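Niven Bimanual: data card

Version of Mon 19 May. Maintained by Nabila Tazi and Kwan-ho Lai, Tarkmont.

Niven Bimanual holds 1,174 episodes of two-handed household work recorded with hand-held grippers. Each gripper carries a cube with fiducial patterns, from which its pose relative to the head camera is recovered. The 46 tasks include putting in and taking out a microwave turntable plate.
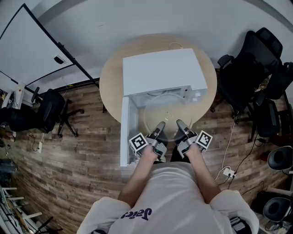 Transparent objects were included on purpose. Depth estimates on glass are poor, and the Promell baseline, trained on RGB and gripper pose only, does worst on these tasks. It was run 19 times per task on the Skarnmont arm pair.

Known problems: cube detection drops out when one gripper passes behind the other. Gaps of up to 6 samples are interpolated and flagged in the pose file; longer gaps are left empty. Gripper width was recalibrated in March, and earlier episodes use the old scale.

Splits are by task. Do not mix episodes of one task across train and test.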